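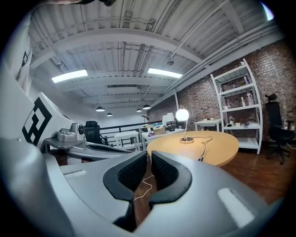 Altitstead, 26 January 2020 – Furniture maker Prandetti will bring its Koster range of round tables to small offices and shared workrooms from February. The range was first sold for homes and has been reworked over the past year for places where people meet, read and eat lunch at the same table. The company has favored light wood tops with a plain edge, and a round table of that sort, with a lit lamp on it, sits easily over a reddish-brown floor in a loft-like office. Prandetti expects most orders to come from firms moving into older buildings.

The tables come in 2 sizes. The smaller seats four and the larger seats six. Both are delivered flat and can be put together with the key supplied. Prices start at $955, including delivery within the state. Orders of 8 tables or more are handled by the contract sales office, which also arranges assembly.

"Customers asked us for a table that did not look like a conference table," said Gunvor Westerberg, head of product at Prandetti. "They wanted to put a lamp on it and leave it there. We kept the shape and changed the finish so it can be wiped down every day."

The finish was developed with Amo, a coatings supplier that has worked with Prandetti for 11 years. Spare parts, including feet and fixings, can be ordered separately.

The Koster range will be on show at the Prandetti showroom in Altitstead throughout February. Visits are by appointment on weekdays. Trade buyers can ask for wood samples and a printed price list.

Press contact: Anselmo Barros, Prandetti, Altitstead
Contract sales: Lovisa Vik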